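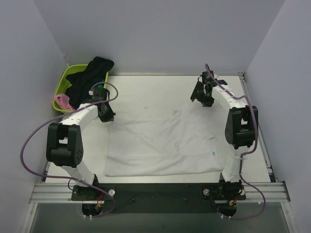
hclegg80
Does anyone wash white cotton in hard water without it going gray? Our town supply is full of lime and everything comes out dingy. A plain white T-shirt laid flat on a table shows every gray smudge and crease. I use the full dose of powder at a warm setting.

treloar_n
Posted August 19, 2023
Use more powder than the box says for soft water, and add washing soda. I did this all through July and the sheets improved.
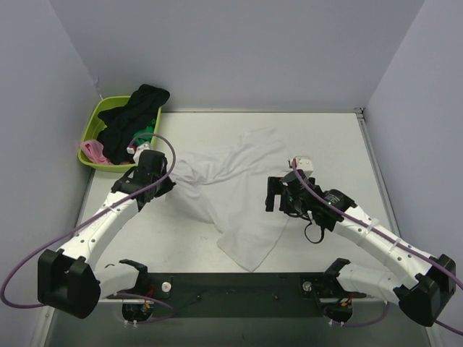

Also don't fill the drum past two thirds. Big cotton pieces need room to rinse.

Holger F
I disagree on the soda. Mine left towels stiff. A softener unit fixed it, but we paid 3,000 for it.

treloar_n
Stiff towels usually mean not enough rinsing. Run a second one.

Holger F
I did. Same result. 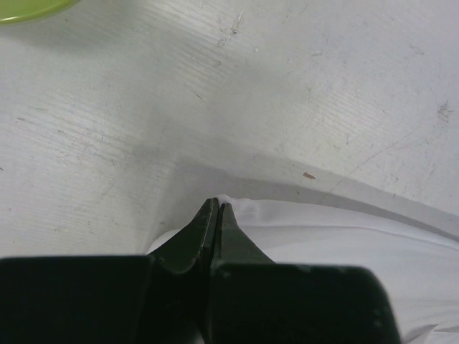 The plumber quoted 4,000 for the bigger unit and I'm glad I said no, as the small one handles a house of four.

hclegg80
Can't spend that. I'll try the soda on some old pillowcases first.

Rowbotham9
Skip the fabric softener too. It builds up on cotton.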